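Skolton Community Lunch Club - progress report to the Baidoo Fund, April

Hello again, and thank you for being so patient while I got this written up! It's been a busy stretch. We're now open for lunch 4 days a week, Friday included, and we've served 530 meals since my last report (I'd promised you 400-odd, so I'm rather pleased).

The new menu has gone down well, mostly. The groundnut stew is gone by one o'clock every time, the lentil bake less so.

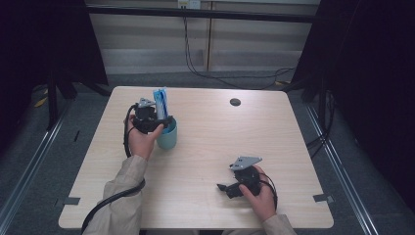
Money next. We've spent most of the equipment line on the second-hand oven from Kekeo, and it came in under budget even with the fitting. Kwabena Fiadzo has taken on the ordering and got us a better price on rice and tinned tomatoes - I'd like to put the saving towards bus fares, if you're happy with that.

Grustudine still haven't confirmed the bread deliveries. I've chased them twice and will ring again this week.

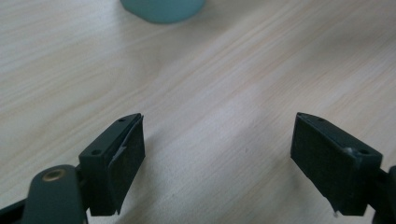

We've also had 13 people through the food hygiene course, and five of them now cook regularly. The one thing running behind is the evening session, which I'd hoped to start by now. Could we move that target to the next quarter? I'll send the receipts separately once I've got them in order.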